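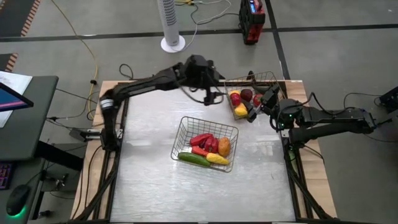

Low-protein bread for a seven-year-old with PKU: what flour blend holds together?

3 min read

My daughter has classical PKU and we've been baking her bread at home since June. The flavor is great (she begs for the heels!) but the loaves crumble the second I put a knife in them. I'm using wheat starch, a little psyllium and oil. Her clinic in Porkthorpe has her on a tight phenylalanine limit, so regular flour is out. Has anyone cracked this? I would love to send her to school with a real sandwich.
Posted by Brerkeo

Rosalinda Abella
Oh, you are so close! My son is 14 now and I've baked for him his whole life, so please hang in there. Go up on the psyllium and let it sit in the warm water until it turns to a thick gel before you add the starch. Mixing it in dry was my mistake for years. Then bake it longer than you think you need to, and let it cool all the way, a couple of hours on a rack. Slice the whole loaf, put parchment between the slices and freeze it. Toasted from frozen, it makes a beautiful sandwich!

One thing to watch: wheat starch varies a lot by brand, so read the protein line on every new bag. I weigh the finished loaf too and divide by slices, so I know what goes in the food diary.

Tufa
xanthan gum. works for us

Remedios Agbayani
Seconding the gel trick, it changed our kitchen! We use both psyllium and a bit of xanthan, and a narrow pan helps the loaf stand up (wide ones sank in the middle for us every time). Do run the recipe by your dietitian, psyllium and all, before it becomes an everyday thing. Ours was thrilled to look it over and worked out the exchanges per slice with us. And if the first few loaves flop, cube them and fry them in oil with garlic. My two fight over those croutons.

Last updated in June

We use cookies to remember your settings. Accept | Manage choices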